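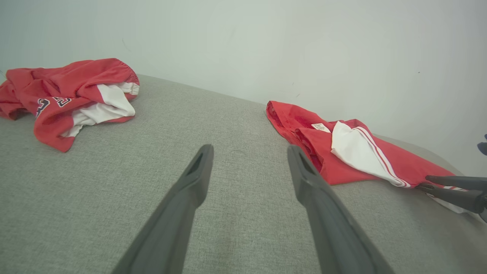

부산, 2026년 10월 26일

읽는 시간 5분

온라인 판매자 모임 정기회의록 (반품·정산 건)

참석: 메흐란기즈 고르바니(진행), 앙하라드 베번, 튜더 롤런즈, 오라타이 두앙깨우
늦게 합류: 산다말리 칸 (안건 2 중간부터, 화상)
기록: 오라타이. 급하게 쓴 거라 틀린 데 있으면 메일 주세요.

지난 회의록 확인. 이의 없음. 단 튜더가 배송비 부분 표현 고쳐 달라고 함. "무료"가 아니라 "판매자 부담"으로. 고침.

안건 1. Flatis 정산 주기 변경

Flatis에서 온 공지 같이 읽음. 구매확정 후 지급이던 것을 반품 기간이 끝난 뒤 지급으로 바꾼다는 내용. 반품 기간은 30일. 즉 12월 판매분 돈이 새해로 넘어감. 연말 물건을 선금 주고 떼 오는 사람은 타격 큼.

앙하라드: 공지에 시행일이 제대로 안 적혀 있음. "12월 중"이라고만. 12월 주문부터인지 12월 지급분부터인지 따라서 얘기가 완전히 달라짐. 고객센터에 물었더니 공지 링크만 다시 보내 줌.

튜더: 선정산 서비스 쓰면 되지 않냐. Jorar 쪽에 하나 있음. 신청하고 48시간 안에 입금. 수수료는 건당 2퍼센트.

메흐란기즈는 반대. 마진 얇은 품목은 그 수수료가 곧 남는 돈 전부라고. 게다가 선정산 받은 주문이 반품되면 수수료는 안 돌려줌. 약관 뒤쪽에 있음. 튜더는 그 조항 몰랐다고 함. 약관 사본 공유 폴더에 올리기로.

논의 좀 길어짐. 결론은 공동 질의서. 각자 따로 문의하니까 답이 다 다르게 옴. 질의 내용:
- 시행 기준이 주문일인지 지급일인지
- 부분 반품이면 나머지 금액은 먼저 풀어 주는지
- 교환도 반품으로 보는지 (교환하면 기간이 다시 시작되는지)
- 이의제기 창구 담당자, 회신 기한

초안 앙하라드. 나머지는 읽고 의견만. 문장 고치기 시작하면 끝이 없으니 사실관계 틀린 것만 지적하기로 함.

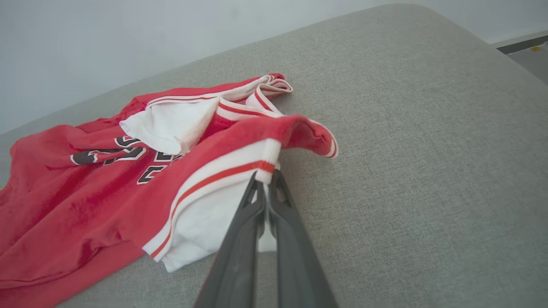
앙하라드 추가 발언. 질의서에 서명은 상호명으로 할 것. 개인 이름 넣으면 계정별로 따로 처리해 버릴 수 있음. 전원 동의. 상호 표기는 Flatis 판매자 화면에 나오는 그대로 적어서 앙하라드한테 보낼것.

안건 2. 반품 배송비와 부가세 처리

여기서 산다말리 합류. 소리 끊겨서 앞부분 다시 설명함.

문제: 고객 변심 반품 때 받는 왕복 배송비를 매출로 잡는지 아닌지. 사람마다 다르게 하고 있었음. 오라타이는 매출로 잡음. 튜더는 환불액에서 빼고 끝. 메흐란기즈는 세무사 사무실에서 하라는 대로 하는데 정작 이유는 못 들었다고.

산다말리: Zememora로 장부 쓰는 사람은 설정부터 보라고. 환불 차감 항목을 할인으로 읽어 오는 경우 있음. 그러면 매출이 실제보다 적게 잡히고 신고 때 플랫폼 자료랑 안 맞음. 본인도 지난 신고 때 대조하다가 발견. 수정하느라 고생했다고 함.

앙하라드: 플랫폼이 내주는 매출 자료에는 배송비가 합쳐서 나오는지? 산다말리 답: 선결제 배송비는 합쳐서, 반품 배송비는 따로 줄이 있음. 다운로드할 때 상세 내역으로 받아야 보임. 요약본에는 없음.

여기서 맞다 틀리다 정하지 않기로. 우리가 세무 전문가도 아니고 과세 유형도 각자 다름. 대신 세무사한테 같은 질문 하나로 정리해서 묻고 답 받은 사람이 공유. 질문 문안은 산다말리.

튜더가 간이과세자는 상관 없는 얘기 아니냐고 물음. 산다말리: 기준금액 따질 때 매출에 들어가느냐 문제가 남으니 상관 있을 수 있음. 이것도 질문에 포함.

안건 3. 택배사 Pugh 반품 수거 지연

수거 요청하고 5일 넘게 안 오는 건이 계속 나옴. 고객은 판매자한테 전화함. 판매자는 할 수 있는 게 없음. 메흐란기즈가 자기 쪽 지연 건을 표로 정리해 둠. 요청일, 수거일, 송장번호. 양식 좋아서 다 같이 쓰기로.

오라타이: 지연 중에 고객이 환불부터 해 달라고 하면? 의견 갈림. 앙하라드는 수거 스캔 찍히면 바로 환불. 튜더는 물건 받아서 확인하고 환불. 의류는 특히 택 떼고 돌아오는 게 있어서 꼭 펴서 봐야 한다고. 통일 안 함. 각자 방침대로 하되 상품 페이지에 똑같이 적어 둘 것, 법정 기한은 넘기지 말 것.

택배사 교체 얘기도 나왔는데 계약 기간 남은 사람 있어서 보류. 영업소 면담 먼저. 메흐란기즈랑 튜더가 감. 가져갈 것: 지연표, 계약서의 수거 관련 조항.

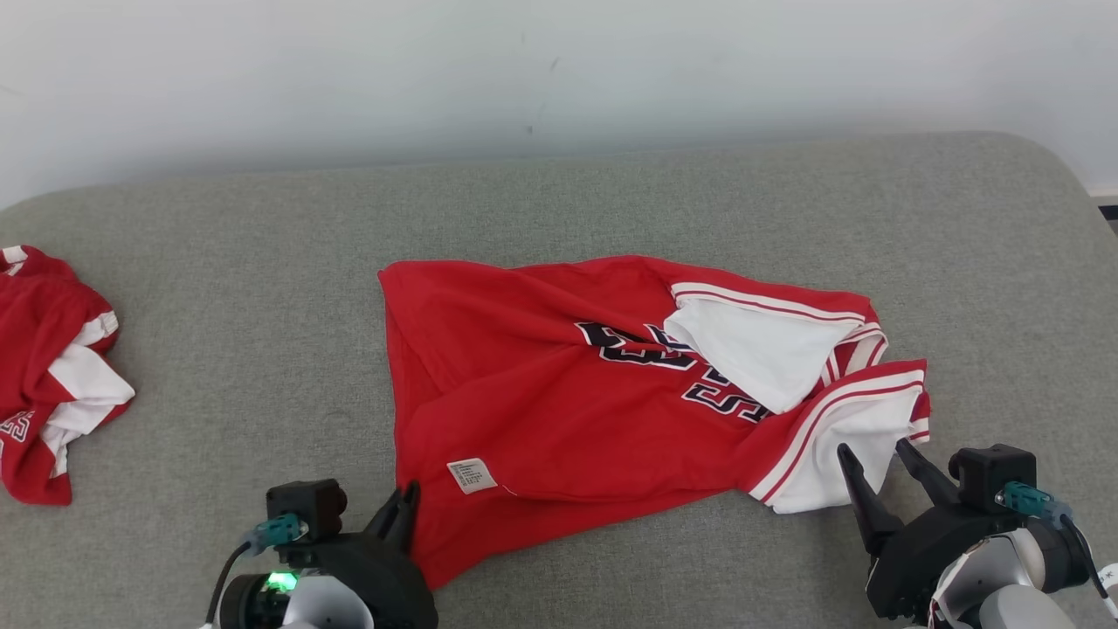 회색 천을 씌운 면에 놓인 빨간 농구 유니폼 상의

안건 4. 기타

- 포장재 공동구매: 테이프 남은 사람이 많아서 이번엔 박스만. 규격 투표는 단톡방.
- 위조 의심 신고 들어왔을 때 소명 서류. 튜더가 예전에 냈던 것 이름 가리고 올려 주기로. 매입 세금계산서, 거래명세서, 이체 확인증 순서로 묶어야 빨리 봐준다고.
- 회비 건은 시간 없어서 못 함. 다음으로.
- 산다말리가 회의 시작을 좀 늦출 수 있냐고. 오후 출고 마감이랑 겹침. 다들 괜찮다고 함. 시간은 단톡방에서 정함.

할 일

앙하라드: Flatis 질의서 초안
산다말리: 세무사 질문 문안, Zememora 설정 화면 캡쳐해서 공유
메흐란기즈: 지연표 양식 배포, Pugh 영업소에 면담 요청
튜더: Jorar 약관 사본, 소명 서류 견본
오라타이: 회의록, 상호명 안 보낸 사람 독촉

다음 회의 12월. 질의서 회신 오면 그 전에 임시로 한번 더 모일 수도 있슴. 회비부터 시작.

문의: 모임 총무 메일 | © 2026 온라인 판매자 모임 | 맨 위로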